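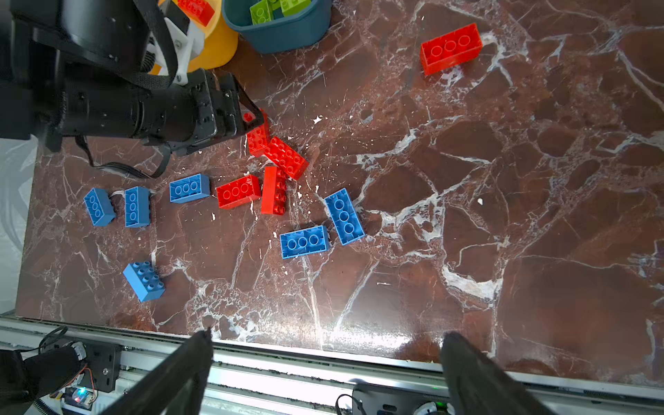 Red and blue bricks on the marble table, with the yellow and teal-blue bins behind.

Brick Lending at Mostcombe: Frequently Asked Questions

What is in a lending box?
Each standard box holds 100 toy building bricks in mixed sizes. Most are 2x3 and 2x4. Boxes come with a lid and a contents card. The large box is kept for schools and clubs and has to be booked by email.

How long can I keep a box?
16 days. You can renew once, as long as the box has not been reserved by another family.

Do I have to sort the bricks before I return them?
Yes, by color. Tip everything out onto a hard, flat surface and put each color in its own bin or bag. A rug makes the job slower and small pieces get lost in it.

Is there a quick way to sort?
Spread the bricks out in a single layer first. Pick out one color completely, then start on the next. Don't worry about which way up they land — studs or hollow side, it makes no difference until you start stacking.

Can I sort at the library?
Yes. The marble table in the side room is free to use during opening hours. Please wipe it down first and again when you finish.

How do I clean the bricks?
Warm water and a little dish soap. Rinse, then leave them on a towel with the hollow side down so the water drains out. Do not use the dishwasher or a hair dryer.

What if a brick is missing?
Tell us when you return the box. There is no charge for up to five bricks. After that we ask for 30 cents each.

Can I mix in my own bricks?
Please don't. The Suvier and Rieger sets we lend look much alike but do not grip each other well, and a third kind makes it worse. If one of your own has gone back in a box by mistake, contact us soon. We have nearly 3,750 bricks and finding one takes a while.

Do you take donations?
Yes, at the Brerkent branch only. Bricks should be clean and have no bite marks. We stopped taking baseplates in March.

Who do I contact?
Kirstin Rennie, at the Mostcombe front desk. Bookings for the summer open on 15th June.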